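Journal > Archive > Workroom Surfaces > Section 4

Search this archive Enter keyword or author Go

4. Marks on the work surface

4.1 What was recorded

The tables in the Koech workroom are used for small jobs with light goods: sorting, stacking, wrapping and putting away. Most of what passes over them is paper or card. The tables are wiped at the end of the day and the covers are changed when the people working there ask for it. Before the study there was no written rule for when a cover should go.

We looked at white surfaces only. A pale surface shows marks early, and that was the reason the room had chosen it, but it also means that a surface can look worn out while it is still flat, firm and fit for use. We therefore kept two records. The first was a count of marks, sorted into smudges, stains, specks and scuffs. The second was a short test of use, in which a stack of paper cups was set down, moved a hand's width and lifted again. A surface passed if the stack stood without leaning and the bottom cup came away clean.

Marks were counted under the room's ceiling lights by two readers working apart. A smudge was any soft-edged patch that could not be given a clear outline. A speck was any mark smaller than a grain of rice. Where specks lay inside a smudge they were counted as specks and the smudge was counted once. In August the readers recorded 284 marks, and in the second round, which closed on November 3, 2021, they recorded 577. The two rounds did not cover the same number of working days, so the totals should not be read as a rate.

4.2 Smudges and small stains

Broad smudges gave the most trouble. They are faint, gray or brownish, and they run into each other, so that one reader may see a single patch where the other sees several. Specks and small stains were easier to agree on. The kind of surface that caused the most disagreement is shown in Figure 3.

Figure 3. White work surface with faint gray-brown smudges, scattered stains and small dark specks. 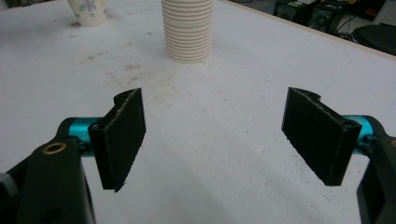

Upendo Shirima, commenting on a draft of this section, wrote that a count treats all marks as equal and that people at a table do not. In Shirima's view a pale smudge is ignored for weeks while a single dark speck near the place where cups are set down will get a cover changed the same afternoon. The comment went on to suggest scoring marks by how dark they are and how close they lie to the working area, and leaving the rest of the table out.

We agree in part. Position matters, and a later version of the sheet divides the table into a middle zone and an outer zone. Darkness was harder to score. The readers tried a printed gray scale held beside the mark, but their scores drifted over a session, and we dropped the scale before the second round.

Wiping made a small difference to the count. A damp cloth took off many of the specks and hardly touched the smudges. The cleaner sold as Sallix lifted more of the stains but left a dull film on the Lidon sheet, and paper goods dragged slightly on that film until it had been rinsed. We went back to plain water.

4.3 Padded covers and stacked cups

Foam sheet was added to the study because it is quiet and keeps light items from sliding. It also gives a little under the hand. Our concern was that a tall stack would not stand straight on it. Paper cups are a fair test of this, being light, narrow at the foot and quick to tip when they are nested many deep.

Figure 4. Nested paper cups standing on white foam sheet over a light wooden table.
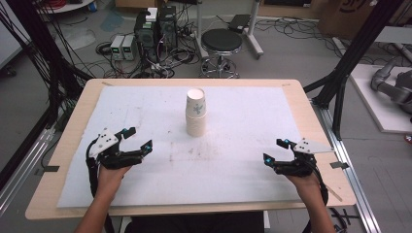

Across all sheets the test was run 604 times, and only 2 runs were marked as a lean. Both were on a sheet that had been folded for storage and still had a ridge along the crease. Scuffing had no effect that we could find. Sheets with a heavily rubbed middle did as well as new ones, and the cup foot came away clean in each case.

The edges were a different matter. Where a sheet was not fixed down it crept toward the person working, and a cup set near the edge then stood half on foam and half on wood. Dritis tape held the sheets well enough for a day. It left a sticky line when pulled up, and that line picked up dirt faster than any other part of the table. These lines are left out of the mark counts and are listed separately in the appendix.

On this evidence we would keep a scuffed foam sheet in use and replace a creased one.

Related items
Wiping cloths and residue on pale laminates
How high do people stack disposable cups?
Tape lines on wooden tables: a short note
Storing foam sheet flat or rolled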